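Faststead method

The Faststead method is a system of packing and overnight camp routine for self-drive travelers, named after the vehicle rental yard at Faststead where it was first handed out as a leaflet. It is credited to Shagufta Rind, a former trip outfitter, and is used mainly by people renting four-wheel-drive vehicles with sleeping gear included. Supporters claim it cuts the time needed to set up and break camp. The evidence for this is thin, and much of what is written about the method comes from businesses that rent or sell the gear it calls for.

Background

Rental outfits had long supplied bedding, cooking gear and water cans with their vehicles, usually packed however the last cleaner left them. Rind's leaflet proposed a fixed order. Every item was given a place and a number, and the customer was asked to put it back in that place before driving off. The leaflet was later expanded into a booklet, The Faststead Way, sold at the counter and then through Naylor, a maker of storage drawers and vehicle racks.

The booklet says the system was worked out over many seasons on the Stoltunlow track, a gravel route popular with renters. It gives no dates for this work and does not say how many trips were involved. Earlier guides to the same track already advised keeping bedding apart from fuel and food, so at least part of the method was common practice before it had a name.

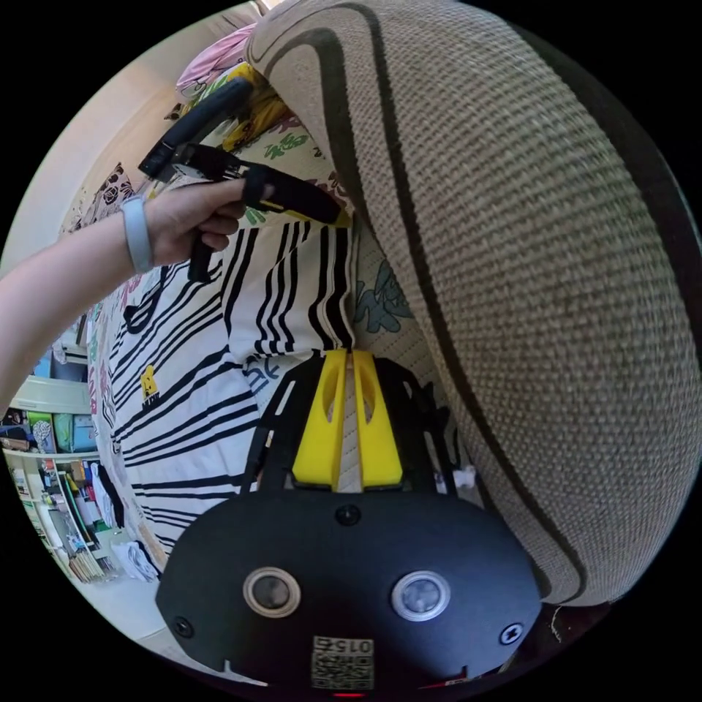
Principles

The method divides a vehicle's load into a day side and a night side. The day side holds water, food, tools and the recovery kit. The night side holds bedding, lamps, clothing and anything else wanted after the vehicle has stopped. The two are never mixed, even on short trips, and the night side is loaded last.

A second rule concerns the order of work at camp. Bedding is laid out before the stove is lit. Rind argues that tired drivers tend to eat first and then make up their beds badly in the dark. Critics have replied that tired drivers are also hungry, and that the rule suits a couple with a roof tent far better than a family with small children.

The booklet also recommends soft baskets and bags over hard boxes, on the grounds that they fit odd spaces and do not rattle. This advice disappeared from the edition sold through Naylor, which makes hard drawers. No explanation was given for the change.

Claims and testing

The best-known claim is that the method halves the time taken to break camp. It appears on the cover of the booklet and has been repeated in travel columns, often without a source. The booklet itself refers to a survey of 119 rental customers, who were asked whether they felt that packing had become quicker. They were not timed. There was no comparison group, and the customers had all chosen to attend a free packing lesson at the yard, so they may have been keener on the subject than most renters.

The one trial in which a clock was used was run by the Treletti touring club. It compared 2 groups of members, one following the booklet and one packing as they liked. The Faststead group was slower on the first morning and slightly quicker by the last. The club's newsletter called this "a draw" and pointed out that several members of the other group had been camping from the same vehicles for years.

A further claim, that the method lowers fuel use by improving the balance of the load, has never been supported by published figures. It was dropped from later printings.

Bedding

The section on bedding is the longest in the booklet and the most disputed. It favors one large cover for two people over separate sleeping bags, folded in thirds and rolled from the foot end. The roll is then stored at the top of the night side. Rind states that a cover packed this way stays free of dust. Renters on gravel roads have often reported otherwise, and door seals probably matter more than folding.
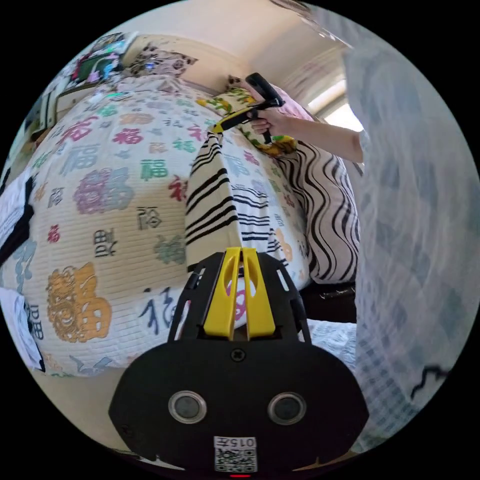 A quilted comforter spread across a bed.

There is also the question of bulk. A household cover takes up a good deal more room than a pair of light sleeping bags, and in a small vehicle it can fill most of the night side by itself. The booklet deals with this by advising readers to rent a larger vehicle – advice that a rental yard could be expected to give.

Reception

The method has been well received by first-time renters, who seem to value having any plan at all. Experienced travelers have been cooler. A common view among them is that the day and night split is sensible, that the numbering is fussy, and that the rest depends on the vehicle. Several rental yards near Stoltunlow hand out their own packing sheets, some close to the original leaflet and none crediting it.

Naylor's sales material states that 3759 vehicles have been fitted out "for the Faststead Way." The figure appears to include every drawer set the company has sold, whether or not the buyer had heard of the method.

See also

Overlanding
Roof tent
Vehicle recovery kit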